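Chapter 3
Can It Fold My Shirt Yet?

I once asked a class of first-year students which job around the house they would hand over to a machine tomorrow. Laundry won by a mile. I don't mean washing and drying, which we gave away generations ago (and nobody's great-grandmother complained). I mean the part after that, when you are standing over a pile of clean clothes at ten at night and every single piece has to be picked up, turned the right way out and folded.

So why is that part still yours? Think about what your hands do with a T-shirt. You find two corners without really looking. You pull until the cloth goes tight, you let one side slide a little, you give the thing a shake. A shirt has no fixed shape, so a program can't just store one picture of it and match against that. Every time it lands, it lands differently!
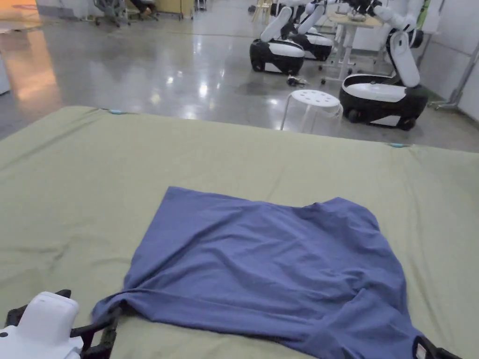 Back in March I spent a long afternoon folding with grippers myself, and I recommend it to anyone who thinks the problem is easy. I have been folding shirts since I was six. With two stiff fingers on each side I felt like I was wearing oven mitts. I missed hems, I picked up two layers when I wanted one, and I dropped a sleeve more often than I care to admit. My best fold would not have passed in any store I know.

Now compare that with a shop floor. The packing line at Varkgate, which we'll come back to in Chapter 5, moves 1000 boxes in a shift, and the boxes are all the same size. The machine there is fast and strong and it almost never gets surprised. Put a damp towel on that line and it would have no idea what to do. When people tell me that robots "already do everything in factories," this is the kind of work they have in mind: same part, same place, same motion.

Homes are the other extreme. My own trial notes from the Ogola project list 381 folding attempts, and 237 of them ended in something I'd be willing to put in a drawer. Is that good? It depends on who you ask. An engineer sees steady progress. A parent with four loads waiting sees a lot of shirts to do over.

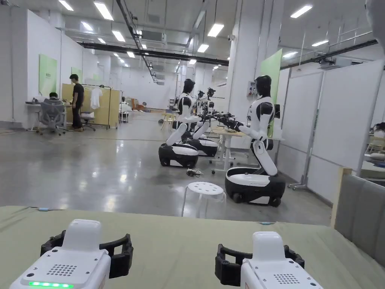
Figure 3.2 Two hand-held grippers on a tabletop, with humanoid robots on wheeled bases behind.

Keep both of those reactions in mind as you read, because most arguments about household machines come down to which one you start from. We'll begin with grasping (Section 3.1), move on to cloth and other floppy things (3.2), and then look at dishes, where the trouble is breakage and not shape (3.3). Section 3.4 compares two systems, Joneo and Allelent, on the same basket of 36 items, socks included.

Before you go on, fold one T-shirt with your eyes closed and write down every step you took. Keep the list. You'll need it for the first exercise.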